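# Acceptance

The specification called the task *clear worktop, light items*, and it lived in a simulator for most of a winter before anyone let it near a kitchen. 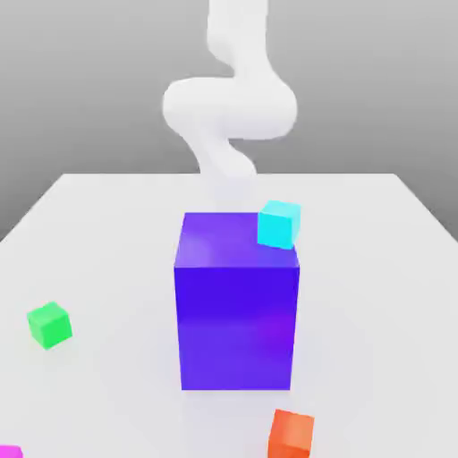

*Fiction. By the author of "Loading Bay". Filed under: short stories, work*

The tester worked nights because the simulator ran faster when the building was empty. Her job title at Pitover was Acceptance Engineer, Domestic. In practice she watched a white arm move cubes on a white table and wrote down where the cubes ended up.

The contract was with Drarum, a company that owned serviced flats and wanted its breakfast things put away by machine. Drarum had sent a list. Cups to cupboard. Cereal to shelf. Surface to be left clear, with nothing closer to an edge than a hand's width. Pitover had reduced the list to solids. A purple block stood for the cereal box. The small cubes stood for whatever was left over when people had finished eating: a lid, an egg cup, a pot of jam. The colours meant nothing. Someone had picked them years before so that they would show up against the white.

At ten past two the run stopped on a timeout and she opened the last state. The cyan cube was on top of the purple block, at the right-hand corner, turned slightly, with one of its own corners out over the edge. The arm was above it. The green cube sat on the left of the table and the orange one was near the front.

The log said SUCCESS.

She read the success condition. It had been written by the planning group and it asked whether the centre of the cube lay within the top face of the block. It did. The condition didn't ask about corners. It didn't ask whether the thing would still be there after a door had been shut or a drawer pulled out.

She changed the status to FAIL and gave the reason as *overhang*. The system asked her for a measured value. She entered one. The system asked whether the value exceeded the permitted limit, and when she looked up the permitted limit the field was blank.

The rule for blank limits was in a document called Prokopenko. It was the name of the review procedure, and the reason for the name had been lost in a change of servers. Under Prokopenko, a blank limit had to be filled by the person who found it, and the person who found it had to state the basis. Acceptable bases were a standard, a customer requirement or a measurement.

There was no standard for how far a jam pot may stick out over a cereal box. The customer requirement spoke of worktops and hadn't considered one item left on another. That left measurement.

She could have run it in the simulator. The simulator would have told her that a cube stays up for as long as its centre of mass is supported, which she knew already, and which was the reason the log said SUCCESS. She went to the staff kitchen instead.

The kitchen had a table with one short leg, a fridge that shook when its motor cut in, and a box of bran flakes. She stood the box upright and put a jar lid on the top right corner, over the edge by a quarter of its width. She shut the fridge. The lid stayed. She moved it out a little and shut the fridge again. She filled the kettle, which meant leaning on the table. She took a mug out of the cupboard and put it down as she normally would at that hour. She noted each position and each result in pencil on the back of a delivery slip from Flarneo, the firm that serviced the coffee machine.

The lid fell on the mug trials. It also fell once when she had done nothing except sit down.

By four she had 126 trials and a limit. It was smaller than she had expected. On most of the trials she had placed the lid with more care than the arm would, then less, and the care had made little difference. What mattered was everything that happened in the room afterwards, and the simulator had no room. It had a table and a grey background.

She went back to her desk and entered the limit. Under *basis* she wrote *measurement*. Under *equipment used* she wrote *table, fridge, kettle, mug, bran flakes*. The form accepted this.

Then she applied the limit to the stored results for the week. There were 185 recorded successes. With the new condition, 100 of them remained. The rest went red down the left side of the screen, one after another, over about 3 seconds.

She wrote a note for the planning group. It took longer than the trials.

*The arm can pick up and put down. I have no findings against the picking up. The putting down is judged at the moment of release, and a kitchen goes on after that. Please add vibration to the table model, and a person who bumps into it. Until then I can't sign for worktops. I could sign for shelves if nothing is stacked and the door is never slammed.*

She deleted the last sentence, then put it back, as it was correct.

The next run was already queued. She reset the table, with the block in the middle and the small cubes set out again around it, and pressed start. The arm came down from the top of the screen. She left it to work and went to wipe up the kitchen, where there was water on the table, bran on the floor, and a lid somewhere under the fridge that she needed a ruler to get out.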